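Small Things from Our Tables, Skenitz

We are a small group who likes old and new tableware, and every spring we put some of it on a table and take pictures. The gallery began with 69 pictures and now it has more than 2,155. On this page are the ones which Lensa Alemayehu and I have chosen for April. Please look slowly, the colors are quiet.

The idea for this part came from Irfan Sutanto. He asked each member to bring one cup, one plate and one thing which is not tableware at all. I was not sure about the third thing, but now I like it the most.

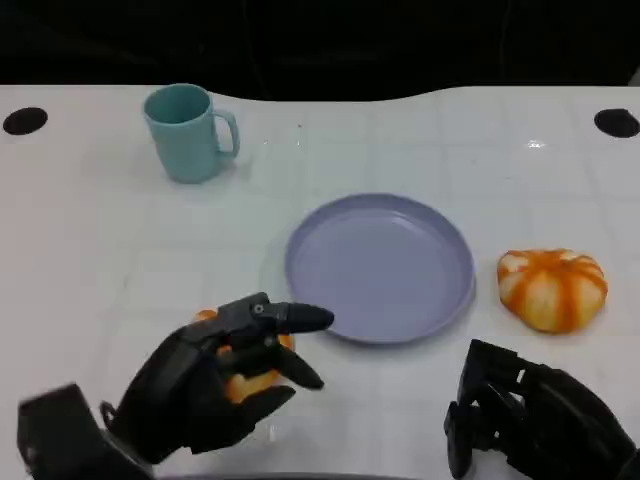
Teal mug, lavender plate and a small striped pumpkin. The orange of the stripes is the only strong color on the white table.

Diệp Vũ wrote to me that she would put bread on the plate. I prefer it empty, because then one can see the soft shine on the rim. We did not agree and we stay friends.

The pieces from the Clurncombe market will come on the next page, together with seven bowls that Czesław Tomaszewski is still cleaning. If you want to send your own cup and plate, write to me before the end of the month and tell where you got them.

Jolanta Wróbel
April 25, 2018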